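Workshop notebook, Lillmont second floor, December
Waste and liners, desk side and common bins
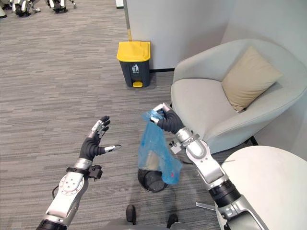

Started the bin round at 4:15 pm, after most people had cleared their desks. The plan for this month is the same as last: find out why we go through so many liners, and settle on one size for the small baskets so we can stop keeping three kinds in the supply closet.

Current stock, counted before the round: 340 of the small blue liners, one part roll of the medium white, and a box of the large black that belongs downstairs and should go back there. Boyang Zeng's order sheet says we have used 1,182 small liners since the last full count. That is too many for a floor with 46 desk baskets, even with the extra days we had in the fall when the Dulleck people were using the east side.

Where I think they are going:

Desk baskets get a fresh liner every round whether they need one or not. Most of what goes in them is dry. Paper, wrappers, the backing off labels. A liner with two sticky notes in it does not need to be tied off and thrown away. I have been doing this myself out of habit, so no complaints about anyone else.

The blue liners come off the roll stuck together. If you pull fast you get two, and the second one ends up in the basket under the first. I found doubled liners in several baskets on the north row. Pull slowly and rub the top edge between finger and thumb before opening.

Food. This is the one that does call for a new liner. Fruit peel and sandwich ends in a desk basket will smell by morning, and the mesh ones are worse than the solid ones because any leak goes straight onto the carpet. The stain by the Qian project desks came from a mesh basket with no liner at all. I went over it again today with the foam cleaner. It is lighter but I can still find it.

Fit. The small blue liner is a bit narrow for the mesh baskets. It goes over the rim if you stretch it, and then it slips down on one side as soon as anything heavier than paper drops in. Tried three things:

1. Folding the edge over the rim a hand's width. Holds for paper. Slipped with a half-full drink bottle.

2. Tying a small knot in the slack at one side so the mouth grips the rim. Holds well. Takes longer, and you have to tear the knot to get the bag off cleanly.

3. A wide rubber band around the outside, under the rim. Holds best and is quick. The band stays on the basket for the next liner. Looks a little untidy but it sits low and you do not notice it from a chair.

Going with the rubber band for the mesh baskets. Supply closet has a bag of wide ones on the second shelf, left of the tape. I put 20 on today, all on the north row, and will do the rest once I see how those hold up over a week of normal use.

Emptying. When the contents are dry, lift the liner out by the gathered top, tip the waste into the large bag on the cart and put the same liner back. If there is food or anything sticky, twist the top, take the whole thing and fit a new one. Check the bottom of the liner before it goes back in. Staples and pen clips make small holes, and a holed liner over mesh is no better than no liner.

Do not press down on a full bag to get more in. I did this on the Flater side last month and split it, and spent a good while picking up pencil shavings.

Pedal bins. These are for food and for anything from the coffee counter, and they should get a new liner every evening without fail. They take the medium white. Someone had put a small blue in the one by the kitchen door and it had dropped to the bottom, with coffee grounds down the side of the inner bucket. Washed the bucket in the mop sink, left it upside down to drain, and put it back at 5:30. The pedal on that one is also stiff. I took the base off and cleaned the hinge, no oil on it yet. If it is still sticking next round I will try a drop of the silicone spray.

Questions to settle with Boyang:

Do we keep buying the narrow blue liners once the 340 are gone, or go up one size? The next size would fit the mesh baskets without a band. It costs more per roll, but if we reuse them on dry baskets the total should still come down. I would like one more month of counts before deciding.

Could the desk baskets at the end of each row go altogether? People there are a few steps from a pedal bin already. Ask before removing any.

To do:

Carry the box of large black liners down.
Order medium white, two rolls.
Put a note on the kitchen pedal bin saying which liner it takes.
Second pass on the carpet stain, let it dry overnight and vacuum in the morning.
Recount small blue at the end of the month, same shelf, opened rolls counted separately.

Finished at 5:50. Cart is back in the closet, large bag tied and taken down to the dock.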